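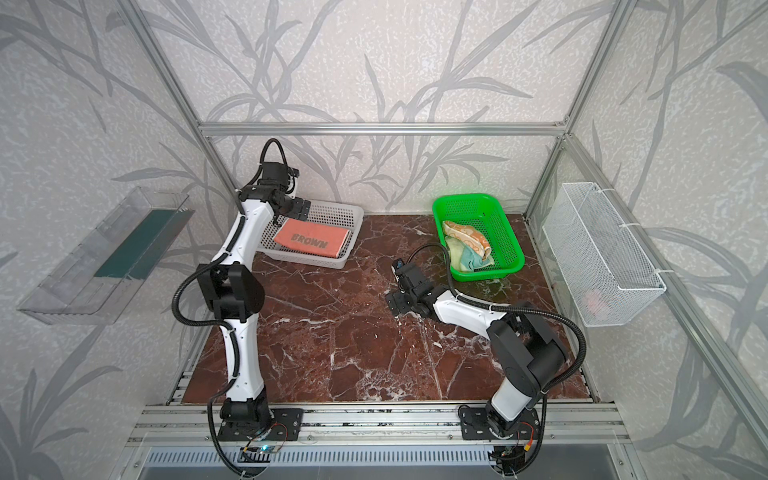

Why do we fold towels before we put them away?

We fold towels so that they take less space, are easy to find, and are ready to use the next time somebody needs one.

Now let us look at it more slowly, because a towel is more interesting than it seems.

What is inside a towel?

Take a bath towel and look at it very near to your eyes. On many towels you will see small loops of thread, standing close together like grass. These loops are there to drink the water from your skin. Between the loops there is air, and when you press the towel flat, some of this air goes out. When you fold it loosely, more of the air stays inside. That is why a folded towel can feel soft and thick in your hands.

Folded or crumpled?

A folded cloth has straight sides, so you can put a second one on top of it, and then a third. A crumpled cloth makes a small hill. The next cloth will slide down from the hill, and soon the basket looks full when it is only untidy. In a basket, a folded towel can also lie so that you read the word on it. The pink one says BROWN, and this makes children laugh, but it is a good word to look for when you want to find that towel again. The cloth of many colors in the green basket is bunched up on one side, so you must open it if you want to see its whole pattern.

Why do baskets have holes?

A basket with many small holes lets the air come in from the sides. If a towel is still a little damp, the water in it can slowly go away into the air. In a closed box the water has no way out, and after some time the towel begins to smell bad. Still, the best is to dry the towel fully first – the holes only help.

Try it at home

You need 3 towels of the same size and one basket.

Throw the towels in the basket without folding them. Put a ruler beside the basket and write down how high they reach. Take them out.

Now fold each towel in the middle, so that the short sides meet. Make the corners touch. Fold it in the middle again, and then one more time. Put the towels one on top of the other in the basket and measure again. Which number is smaller?

A boy named Yeison Lozano did this experiment with us in April. He found that his folded pile became too wide for the basket, so he turned the towels and let them stand like books. This is a very good way also, and you can take one out without moving the others.

Words to remember

Loop: a thread that is bent round like the letter O.
Damp: a little bit wet.
Crumpled: pressed together with many folds in all directions.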